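Workshop notebook, paper conservation bench
February, morning session

Second round of humidity trials on the Furner ledgers. The 3 test leaves taken from the damaged gathering were placed in the chamber at 9 a.m. and left under observation until noon. The Grestonetti blotters performed adequately, although the edges of one leaf remained cockled and will require a further pressing.
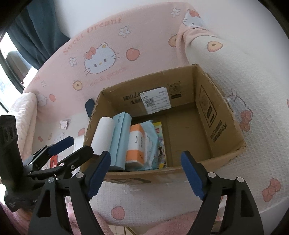 Pressing time is to be extended to 24 hours for all leaves with iron gall ink. The shorter interval used in the Bárány trial left visible tide lines and should not be repeated. Wheat starch paste was prepared fresh – the previous batch had thinned – and nearly 2 cups remain in the refrigerator, labeled. Colleagues are asked to leave the weights in place until the boards have been checked.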